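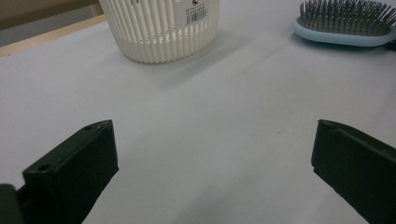
New basket on the white table, label still on!

June 21, 2018

I've wanted one of these since we moved to Standville, and today I finally got it! A plain white plastic basket with slots all up the sides, from the housewares shop out in Cevthorpe. I had about 200 in my purse for the whole trip and this hardly made a dent, so I came home very pleased with myself.

It's going under the bathroom sink for the sponges and the spare soap - or maybe on the pantry shelf for the onions, where the slots would let some air in. I keep changing my mind. The rounded bottom should be so easy to wipe out, too.

Must peel that barcode off before supper. Warm water first, then a dab of cooking oil if it's stubborn. And I want a second one before September!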